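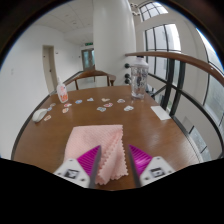
Kiltero leave planner, a month in

Downloaded this in June, 18 weeks pregnant and totally lost. My employer has a parental leave policy, my state has another one, and HR sent me a PDF with half the links dead. So, Kiltero. You type in due date, pay, hours, state, and it lays out your weeks on a calendar.

Good stuff first. Setup is fast. Plain words, no legal mush. It told me which weeks were paid and which ones were only job protected, wich I had mixed up. Came out to 928 a week for the paid part, and payroll got the same number. Big relief.

Bad stuff. Partner's leave is a mess. Can't overlap the two calendars unless you pay for Plus. Adoption is there but foster placement isn't, weird gap. Reminders came twice, once at 3 am. Thanks.

Support: wrote in about the duplicate reminders, Heike Lindemann answered the same evening. Nice, short, fixed by morning. The Dromska app I tried before never wrote back at all.

Would I pay for Plus? Probaby not. Free one does the main job. Print the summary before you talk to your boss, mine kept it.

Four stars, minus one for the 3 am thing.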